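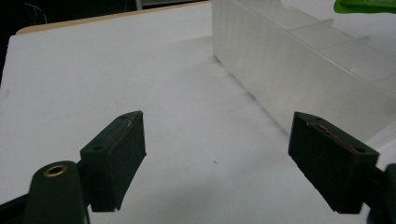 手持夹爪采集,七月到现在的一点记录。项目内部叫 Grikeo,做的事情说穿了很简单:人拿着夹爪干活,相机跟着录,录完切成一条一条,喂给模型学。机械臂那边先不管。桌子用的是白色台面,磨砂的半透明分格盒放在夹爪前方,两根深绿色手指张开,中间留空,一条示范差不多都从这种姿势起头。图不多,字也不多,赶着写的,有错字见谅。

更新:2023年11月26日
整理:Dede Ackah
采集:Abdul-Rahman Quartey,还有轮班的几位同学

先说数字。到目前为止留下来的示范一共 1,462 条,任务 42 种,操作员 8 人。废掉的没算进去,废掉的也不少。

关于手指
两边的指块都是深绿色,方的,顶面各有两个小圆孔。右边那只,两孔之间有一条细细的红棕色痕迹,是残留还是磨的,看图说不准。左边指块上沿有一小处浅色擦痕。Abdul-Rahman 的意见是先不换,换了以后前后两批画面不一致,模型那边又要重新适应。我倾向于换,至少另开一批,标签写清楚。还没吵完。

关于台面
白色哑光,影子软,夹爪的轮廓好认。缺点也有,白底上什么都显眼,两指之间偏左就有个小黑点,大概是碎屑之类。每条开录前擦一遍桌子,这条写进流程了,执行嘛……看人。后来想想也不用太干净,真到了别人家厨房里,桌上哪有不掉渣的。现在的规矩:大块的清掉,小点不管。

关于盒子
分格盒是目前最难的一类。半透明,边缘不好找,隔板又立着,放东西的时候手指容易蹭到。新手前几条基本都会碰歪盒子,碰歪了不要停,扶正接着录,扶正的动作也有用。只有盒子翻了才算废。
摆位不固定,远近左右随便换,但是别每次都摆在同一边。上个月有一整批盒子全在右上,训出来的东西一看到左边有盒子就发呆,白录。

录的时候要记住的
手指先张开,停一下,再开始动。不停这一下,切分脚本会把开头吃掉。
速度照平时来,别演慢动作。
夹空了就再夹一次,不用重录。失败再补救的片段我们单独收了一个文件夹,Mendonça 那个小组训练的时候专门要这部分。
相机线理好再动手。线缠在手腕上录出来的,一律退回。
说话没关系,声音不进训练。

文件怎么放
一条示范一个文件夹,任务名用拼音,后面跟操作员编号。不要用中文标点,脚本会报错,已经有人踩过两回了。
当天录的当天传到 Farkar,别攒着。攒了一周的硬盘上次拷了一个通宵。
传完看一眼校验结果,绿的才能删本地,黄的留着等我看。

质检
每批抽看,抽到有问题的整批过一遍。主要看三样:手指有没有出画,动作开头结尾全不全,标签跟实际做的是不是一回事。最后一项出错最多。有一次任务写的是“放入第二格”,结果从哪边数起两个人理解不一样,半天的数据标签反着。现在统一从靠近操作员的那端数起,说明帖在桌角上了。

标注工具
从 Brurnutix 的旧版换到新版,快捷键变了,习惯旧版的同学请自己改回去,设置第二页。自动保存默认是关的!!打开再干活。

还缺的
软的东西(布、袋子)太少,盒子类够了先停。
左手操作员只有一位,想再找。
傍晚光线的几乎没有,大家都是下午就录完走人。
新任务有 7 种已经写好说明,放在共享目录里,谁有空谁先领,领了在表格里填名字,别两个人录同一个。

下一批照片等新台面到了再补。原始数据要看的找 Dede 开权限,注明用途和要哪几个任务,别只写一句“全都要”,整包太大,传不动的。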